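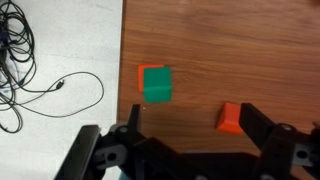

gatepost replied:
Where does it say the chair's allowance is on top of the basic one? I've read the agenda twice and all I can find is the line for £2945. If that's the whole lot then I don't see the scandal.

ninebark
It says it in the appendix, which was put up separately and later. £2945 is the basic. The chair gets the £3000 "responsibility payment" as well, and then anybody who sits on the Orkora liaison panel can claim £200 a meeting. Have a look at how often that panel meets.

gatepost
I did look. The minutes only list the meetings up to last summer. So you don't know how often it has met either.

ninebark
No, and why don't we know? They're meant to publish them.

tinlid44
I'd be careful with this. Every few years somebody finds a figure in an appendix and the whole of Stulldale is up in arms, then it comes out that half of it was never claimed. An allowance being available isn't the same as money in a pocket. Has anyone asked for the claims themselves?

ninebark
I asked for them. I was told they were being moved over to Lucero and would be on the website "in due course". I have an email saying the same thing from last year, word for word.

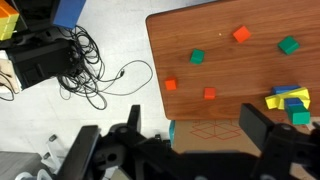 oddacre replied:
The Lucero excuse is nonsense. Honen council uses the same system and you can get every claim going back years, down to the bus fares. I found one for a £40 taxi in under a minute. If Honen can manage it on a smaller staff, so can we.

tinlid44
Honen also paid a fair bit to have it set up properly. I remember the row on here.

oddacre
You remember wrong, the row was over the car park.

tinlid44
It was both. Look it up.

gatepost
Can we stay on the allowances please. I still want someone to show me the wording about £200 a meeting. Is it for members only or does it cover the Orkora people too? If the firm's own staff are paid to turn up and talk to us about the firm's own contract, then I will join you on the barricades. At the moment I'm not convinced.

ninebark
Fair question. The wording is "those attending in an appointed capacity", and you can make that mean whatever you like. I have written to the clerk and asked. The council has since put out a statement, pasted in full so no one says I trimmed it.

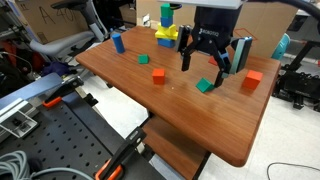
Stulldale, 2018-04-03
The council is aware of comments about members' allowances. All payments are made under the agreed scheme. Details of claims will be made available in due course. The scheme will next be looked at in the usual way.

gatepost
Well, that answers nothing I asked.

tinlid44
It's a holding statement, they all read like that. Wait for the clerk's reply before you decide they're hiding something.

oddacre
"In due course" again. I'd put in a formal request and keep a copy – they have a habit of losing the first one.

ninebark
Sent it tonight. I asked for the panel dates as well, and who signed for what.

gatepost
Put the reply up whatever it says, please, including if it turns out tinlid is right.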